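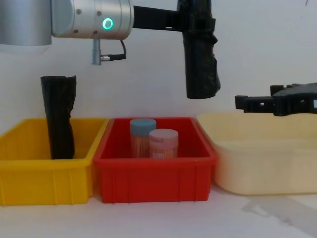

Beige below, black plastic and brushed silver above.

Beige is back. Or it never left, depends who you ask at the paint counter.

I spent most of August looking at it. Paint chips, sofas, raincoats, the hallway of my own building, which has been the color of weak tea for as long as I've paid rent there. The assignment was simple: find out why people who swore off the stuff are buying it again. By the gallon.

First stop, Hulteck, the paint store out on the Maltum road. They carry 15 beiges on the main wall and more than 300 if you let them bring out the fan decks. Don't let them bring out the fan decks. I took home two sample pots, Oat Husk and Quiet Drawer, and put big squares of each over the couch. By lunch they looked identical. By 9 p.m., under the lamp, Oat Husk had gone pink and Quiet Drawer was green. Not a little green. Pea soup.

That's the thing with beige, it takes on whatever's next to it. A red rug will do it. So will a tree outside the window. The woman mixing paint told me most of her returns are beiges, people come back sure they were handed the wrong can. They weren't. They picked it at noon under store lights and then went home to a north-facing bedroom.

Her advice – paint a board, not the wall. Carry it from room to room for a couple days. Look at it when you're tired.

The word used to mean cloth. French, wool left its natural color, no dye, no bleach. So it was an absence of a color before it got to be one. Somewhere along the way it turned into offices and desktop computers and rental carpet, and then an insult. A beige person. A beige meal.

The meal part I'd argue with. At Pretano, the lunch place behind the Maltum library, I had white bean soup, toast, and a pear, and there was nothing on that tray you'd photograph. Best thing I ate all month. The walls in there are beige too, a yellowish one, a bit smoky near the kitchen door. People stay for hours.

Clothes are a harder sell. Imai, the little coat shop upstairs from the bank, keeps three beige raincoats on the rail at all times and sells them mostly to people who came in for navy. The trick, according to the owner, is to hold the collar right up under your chin and check your teeth in the mirror. If they look yellow, wrong beige. Try the next one over. I tried all three. Second one was fine, too long in the sleves.

Didn't buy it. Been back twice to look at it tho.

As for the wall, I went with Oat Husk in the end. It's pink at night. The couch looks better for it and the hallway, when I open the front door, looks worse.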